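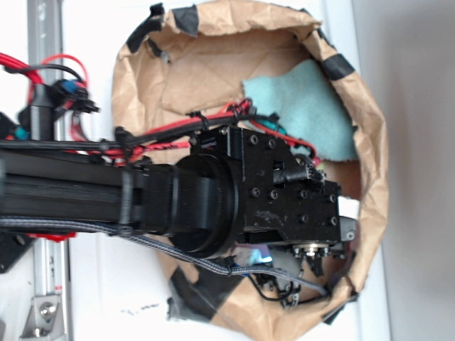 Last updated: 2026-08-21

Gomthorpe mill open day, quick writeup before I forget it all. Typing this on the train so excuse the state of it.

Got there early, which was the right call. Car park is a field. Free, but a long walk from the gate if you end up at the bottom end, and the path is gravel so leave the nice shoes at home. Entry by the old weighbridge, hand stamp, paper map. Map is bad. It shows the dye house on the wrong side of the canal and I went over that footbridge three times.

Started in the spinning shed. LOUD. They give you foam earplugs in a little box by the door, take two pairs, one of mine rolled under a frame and that was the end of it. Only one line was running, making a thick undyed wool for rugs. The guide said the building used to hold 900 people on a shift and now the whole site employs 74. She had a good voice for it, could follow most of what she said even with the plugs in. Smell of oil and sheep. I liked it more than I should.

Then the dye house (finally). Hot, wet floor, low pipes, mind your head. They did a madder bath while we stood there and passed round samples at different times in the pot, so you could see it go from a weak peach to a proper brick red. No talking over each other, no slideshow, just a man with a stick and a bucket. Best twenty minutes of the day. Ask about the blue if you go, there is a long story about it and I only caught the last half.

Lunch was in the Brolloto tent. Flatbread with beans and greens, very good, line was slow. Coffee from the other van was burnt. Bring water, the only tap I found was behind the toilets and it was barely a trickle.

Rope walk in the afternoon. This was the bit I came for. It's a long low building, 229 paces end to end by my legs, with a track down the middle for the sledge. Three strands hooked up at one end, crank turning, somebody walks the top (the grooved wooden cone thing) down the line and the rope closes up behind it. Looks easy. Is not easy. They let visitors take a turn on the crank and the group before mine got a kink in theirs so bad it had to be cut out. Ours came out ok, a bit lumpy near the start where we were all going at differnt speeds. 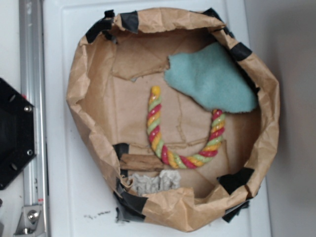
Things I wrote down in the rope walk: keep the tension even or the lay goes soft. Whip the ends before you cut, never after. Cotton is kinder on the hands than sisal but stretches more. Old hemp rope was picked apart and sold for caulking, so hardly any of it went to waste. They sell offcuts by the bag at the far door, I got one and will regret carrying it.

Skipped the Triệu weaving demo, full by the time I got there. You have to put your name down at the gate first thing and nothing on the map tells you that. People coming out looked happy. There was a cloth on the rail outside with a tiny diamond pattern, dark green and cream, would have liked to see that on the loom.

Shop: yarn fair, books overpriced, tea towels everywhere. The Bravulel stall next door had mending kits and darning needles in proper sizes, bought two packets. Card reader kept dropping out so take cash.

Last thing was the boiler room, which is short and mostly stairs. 80 of them, iron, open treads, not great if you dont like heights. Nice view of the canal from the top landing. They shut it early so do it before lunch.

Toilets fine. Dogs ok outside on a lead, not in the sheds. Wheelchair access good in the rope walk and the shop, poor in the dye house, none in the boiler room.

They're opening again in September and the weaving list is supposed to be longer for that one. I'll go again for the weaving and the red dye. Next time straight to the gate desk, name down, then spinning shed, then boiler room, and food before the line builds up.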